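August 2, 2025

Route notes, Hedstead day walk (Kedar ridge and back by the river). Drove the whole thing yesterday with Chrysanthi Christodoulou and walked the middle part. Writing it down before I forget the timings.

Left the Hedstead bus station at 8. The road up to Kedar is fine as far as the quarry turn. After that it is single lane with passing places, and the minibus had to back up twice for farm trucks. The printed itinerary allows 32 minutes for this leg. We took longer, so the first stop needs to move or get shorter. I would shorten it. The viewpoint has one bench and no shade, and people are done with it quickly.

Coffee at Tsolakis. The owner can seat a full minibus inside if we call the day before, less if it rains and the terrace is closed. She wants a head count by evening, not the same morning. Restroom is across the yard and the key is at the counter. Put that in the driver sheet, it was missing last season.

Walk starts behind the chapel. The old sign says 1222 meters for the top, the new map gives a slightly different height. Use the sign in the handout, guests photograph it and then ask. Path is clear to the second gate. Past the gate there is loose rock on the left side and I would keep the group to the right, single file. Chrysanthi tried the lower path to see if it could work for slower walkers. It comes out at the same meadow but has a stream crossing on flat stones. Fine now, probably not in October.
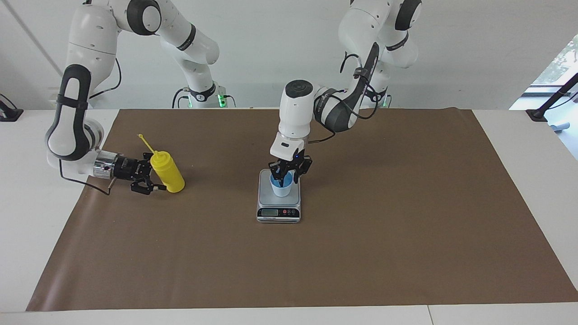

Where does the group eat if the meadow is too windy?

At the stone barn below the Jelter turnoff. The farmer has agreed to it as long as we take our trash with us and keep the gate shut. There is a wall to sit on and a tap, but the tap water is for the animals, so bottles have to come from the bus.

Afternoon leg: bus meets the group at Jelter bridge. Parking there is tight. The driver should drop the lunch boxes at the barn first, then go around by the main road and wait on the village side. We tried the other side and could not turn.

Jelter itself: the mill is open again, tickets at the door, cash only. The guide inside talks for a long time. If we are running late, skip the upper floor. The village shop closes for lunch and opens again before we get there, so no change needed.

Still to do:

- call Tsolakis about the October dates
- new walk time for the lower path, with a slow group
- ask the mill about a group rate
- 3 spare pairs of poles for the bus, the old ones don't lock
- fix the first leg in the itinerary and resend to drivers

Return to Hedstead was easy, no traffic after the river road.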